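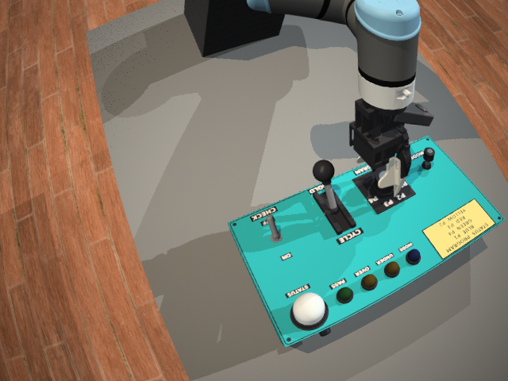

May | From the day desk, Willwood packing room
5 min read

Hello everyone, and a special hello to the late shift at Wistska, whose message I've been meaning to answer properly for longer than is polite. I'm putting it in again here because quite a few people have joined the list in the meantime and won't have seen it.

> Hello Willwood,
>
> We hear you're getting the Lutedex arm on the check stations before we do, and we'd love to know how it's going from somebody who stands next to it. We've had the slides. The slides say the arm will "take over panel duties", and nobody on lates can agree on what that leaves us with. Some of us have been on these panels a very long time and can tell from the sound of a run whether it wants putting on hold. Is that any use to anyone now?
>
> Also, a smaller question. Do you still get your tea at the same time? Please don't laugh, it's come up twice.
>
> And does it really learn on a pretend panel first, or is that just something they told us?
>
> All the best from lates, Wistska

I won't laugh about the tea, as it was very nearly the first thing we asked too. I'll come back to it.

I'll take the pretend panel first. Yes, it does, and I was more taken with that than I expected to be. Lutedex have built our panel on the computer, the teal one, with the check switch on one side, the big lever with HOLD at one end and CYCLE at the other, the program knob with P1 to P4 round it, and the row of lamps along the edge. They've even done the little yellow plate with the colours on, blue for P1, green for P4, red for P3, yellow for P2. I've been looking at that plate for years and had never once noticed that it isn't in number order! Several of us stood behind the engineer's chair with our coats on, arguing about whether ours was the same, and then we all trooped out to the station to look, and it was.

The arm spent 3,743 goes on the computer version before anyone let it near ours. They turn the panel round to all sorts of angles, and have it lying nearly upside down from where you're watching, so that the arm doesn't get used to one tidy position. I asked if that was needed, given ours are bolted down, and was told that the one on the Deng line has been refitted so many times it sits at its own angle anyway. Fair enough. Anyone who has worked Deng will be nodding.

The program knob gave it the most bother. The gripper has to come down right over the top of it, and once it's there you can hardly see any knob at all, so on the screen you're left going by the markings round the outside, and one of those tends to be hidden as well. We told them that none of us looks at the knob either, you feel for the click and then look at the marking. That went into somebody's notebook and the next time they came they had changed how it turned. So, Wistska, to your question about whether what you know is any use: it was here, and they needed telling, and I'd say don't be shy about it. Get the people with the most years on the panel into that first meeting. We sent whoever was free and had to go over it all again later.

Now for what has changed on the floor, as best I can put it.

The arm sets the program at the start of a run and moves the lever. On a long day that used to be 400 lever pulls for one person, and I don't miss it, and my shoulder certainly doesn't. What we do now is decide. We say which program, we look at anything that comes up OVER or UNDER, and we can stop the arm whenever we like without asking anybody. That last bit wasn't in the first version of the working instructions. It had us ringing the office before stopping it, which we thought was daft, and said so at some length, and it was changed.

What I do miss, a bit, is having a reason to stand there. You used to chat across the stations while you were pulling the lever, and that was how new starters picked things up without being taught, by hanging about next to somebody. Now two of you might be looking after stations at opposite ends of the room. We've started having new people spend their first 2 weeks on the manual station with the arm switched off, so they get the sound of it as you describe, and there's somebody beside them the whole time. It's slower and the planners grumbled. I hope we get to keep it.

Hours haven't been cut. I know that's the question underneath the others. We were told in writing that no one would lose a shift over this, and so far that has been kept to. The job title has changed on the rota, and the grade hasn't, and some of us feel that if you are minding a machine and answering for what it does then the grade ought to have moved as well. That's still being talked about. If you can get it settled before yours arrives, please do, it's much harder work afterwards.

Lutedex want 3,000 runs on the floor without a call-out before they'll leave us to it, and until then there's one of their people in most days. They've been good company, I must say, and they do ask before touching anything.

And the tea. Same time as ever, but staggered now, half the room and then the other half, so somebody is always near the arm. It's the thing people complain about most, me included. The early half gets the biscuits.

If any of you fancy coming over to stand by it for a morning, just reply to the list and I'll ask about passes. Bring flat shoes and whatever questions lates are still arguing over. Does your panel have the yellow plate in the same order, by the way? We've got people here who'd like to know.

Warmest wishes from all of us on days,
Willwood packing room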